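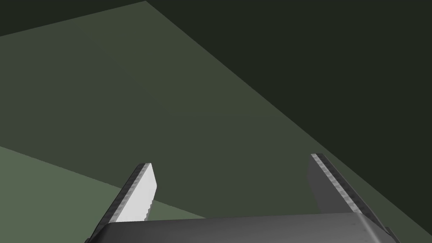
Simulation Belongs in the Assessed Part of the Course

Opinion, September 2025
Eylül Oral, Skulidbridge College

Each year the staff who teach the robotics project at Skulidbridge are asked whether work done in simulation ought to count towards the final mark on the same terms as work done on the bench. The question is usually put politely and it usually carries an assumption, namely that the simulator is a waiting room in which students pass the time until a real arm becomes free. I have taught the project for long enough to have held that view myself. I no longer hold it, and I wish to set out why the present rule, under which simulated work may earn no more than 30 marks out of 100, should be changed.

The rule was written when the simulator was a poor thing. Objects passed through one another, grippers closed on air and reported success, and a student could obtain a good result by learning the faults of the program. A cap was reasonable in those conditions. The software has since been replaced twice, and the cap has remained where it was, largely from habit.

The practical position is as follows. There are 40 students on the course and 2 physical arms. Even with a strict booking system, a student who makes an ordinary number of mistakes will spend more of the term waiting than working. Students who live close to the college, or who have no paid employment in the evenings, are able to take up cancelled sessions at short notice. The others are not. A mark which depends so heavily on access to the bench is in part a mark for being available, and I do not believe that the college intends to award one.

It is often said in reply that simulation is too easy. I would invite anyone who believes this to attempt the table task, in which a two-armed robot must work at an ordinary wooden table in an ordinary room. The students are given very little help. They must decide which arm should reach and which should keep clear, how near the body may come to the furniture, and what is to be done when the view from the robot is so steeply angled that the table slopes across it like a roof.

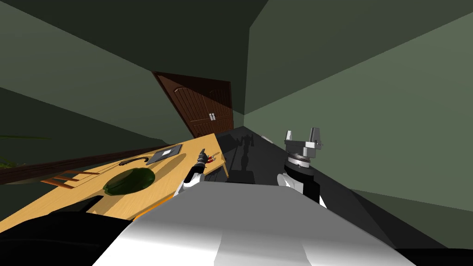 What the Views Teach

A good deal of the learning lies in the difference between one viewpoint and another. A view from behind a gripper may offer two fingers and a few flat planes of green, with nothing to say which way the room lies. A view which takes in the robot's own body offers the table, the tray, the door and the chair, yet says much less about the exact position of the fingertips. Students commonly begin by trusting whichever view appears the more complete. In time they learn to ask what each is able to tell them, and to write programs which do the same.

This is a serious engineering skill. It is also one which the bench sessions teach rather badly, for the plain reason that a student standing beside a real arm can look at the arm. The eye supplies everything that the program lacks, and the student may go a whole term without noticing that the program lacks it. In the simulator there is no such comfort. The student sees what has been provided and must reason from that.

I would add that the simulator is honest about failure in a way which our reports are not. In March I read a full set of project reports from the previous group. Those which described bench work contained a great many sentences about poor lighting, worn finger pads and loose cables. Some of these complaints were no doubt justified. Very few could be checked. The simulated runs had been recorded from start to finish, and where a student claimed that an arm had struck the edge of the table, the marker could open the run and see whether it had.

The Case Against

My colleague Afia Akolgo, who leads the bench sessions, disagrees with a large part of this, and her objections deserve a fair statement. She holds that a student who has never felt a gripper slip on a smooth cup does not properly understand gripping. She points out that the Drivetti arm has play in its joints which no model of ours includes, and that the older Aoki arm behaves differently at the end of an afternoon from the way it behaved at the start. Her view is that employers will expect graduates to have met such things, and to have met them often.

I accept the first point entirely and the second in large measure. I have no wish to see the bench sessions removed, or even shortened. My objection is to a marking scheme which treats contact with hardware as though it were the same thing as understanding. At present a student may write a careful program, test it under every arrangement of the table, explain its weaknesses clearly and receive fewer marks than a student whose arm picked up the cup once, on the day, for reasons which neither the student nor the marker could give.

What Should Replace the Cap

I propose that the cap be removed and that every project be marked on its method, its record of testing and its account of what went wrong, wherever the work was done. Each student should still be required to complete a bench session and to report on how the behaviour of the arm departed from the behaviour of the model - a comparison which would, in my judgement, be worth more than either half taken alone.

The college should also publish the recorded runs within the course, so that students may study each other's failures. The Darkomus club, which meets outside teaching hours and has always shared its runs freely, has shown that this can be done without difficulty. Its members copy very little from one another and argue a great deal, and the programs they submit are the better for it.

The marking scheme comes up for review before the next group begins the table task. I shall be asking for the change in writing, and I would encourage students who have a view, on either side, to send it to the department before the review closes.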